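The laundry lesson: an open day among the robots at Iltley

I should say straight away that I am terrible at folding. Fitted sheets go into my airing cupboard in a ball, and my T-shirts live in what my sister calls "the heap". So when an invitation came round to the open day at the Wieczorek workshop in Iltley, with the words "come and help teach a robot to fold", I laughed out loud and then put my name down before I could think better of it.

Iltley isn't an easy place to get to. I took two trains and then a bus that seemed to call at every farm gate in the county, and I arrived late, starving and clutching a cheese roll. They'd had 175 people sign up, a lovely young woman on the door told me (she looked a bit frightened by it), so we were being let through in batches. I was in batch 27. There was tea.

I'd expected something like a car factory, I think, all cages and yellow lines. What you get is one great big open room with people sitting about over laptops and drinks, cables everywhere, and white robots with two arms apiece parked in among the stools. And a bed! With a proper grey padded headboard, the sort you'd find in a nice hotel. I very nearly sat on it.

The project is called Pivance and the idea behind it is simple enough that even I could follow. You don't write down instructions for folding a shirt, because just try it: where does a sleeve start once it's in a crumple? You do the job yourself, over and over, holding a pair of grippers where your fingers would normally be. Each one has a camera on it, so there's a record of the job as the hands do it, and the robot learns from that. Do it with a hundred different crumples and it begins to get the hang of crumples.

Our guide had a good line in mild scolding. "Slower," she kept telling us. "You're not late for anything." The grippers are chunkier than I'd imagined, and the first thing you find out is how much your fingertips have been doing all these years without any thanks. You can't feel the cloth! You squeeze, you lift, you think you've got one layer and you've got both, or you've got the sheet as well. I managed to pick up the bed linen twice. A boy of nine or so in my batch got it first go and was unbearable for the rest of the hour.

I asked whether it mattered that I was so bad at it, and was told that a few fumbles are useful, provided you put them right afterwards. I have decided to take this as a compliment.

Cloth on the bed, with the grippers at work:

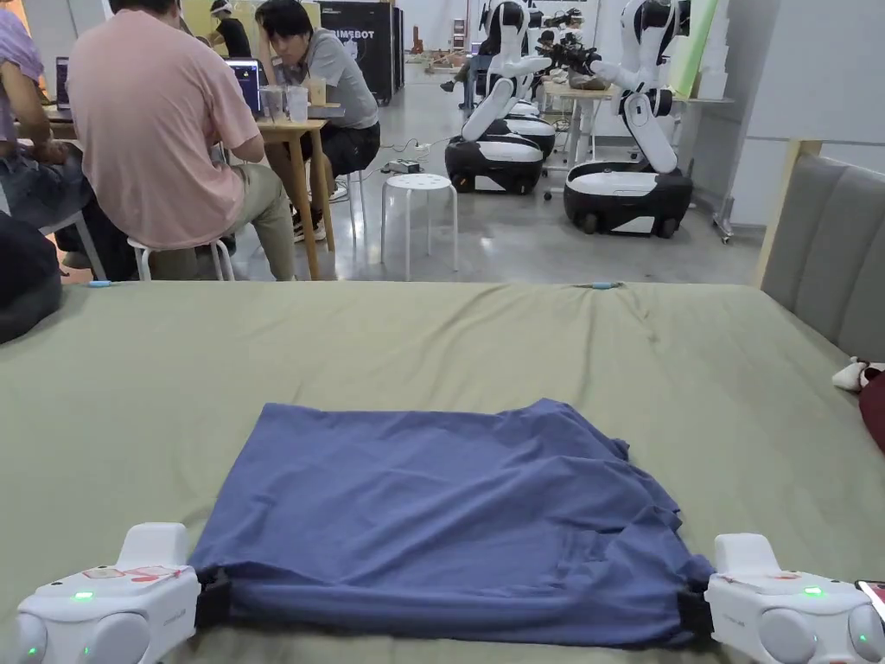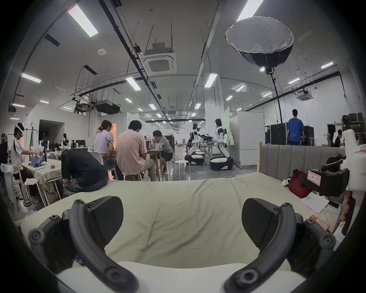
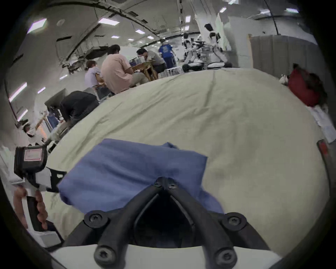
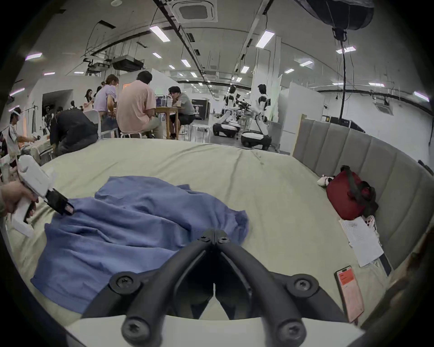
Wieczorek's other site, over in Kotitz, has been doing the same with towels since August, and I had all this down as a cheerful bit of progress until I rang my sister from the bus and told her everything at top speed. She heard me out and then said that she'd be glad of a machine that could fold, but what she wanted to know was who'd be going round the house picking the socks up off the floor first, and could it do that, and would it be quiet about it while the baby was asleep. I hadn't asked. I've written it on the back of my hand for the next open day, and I've been practising on pillowcases with the salad tongs.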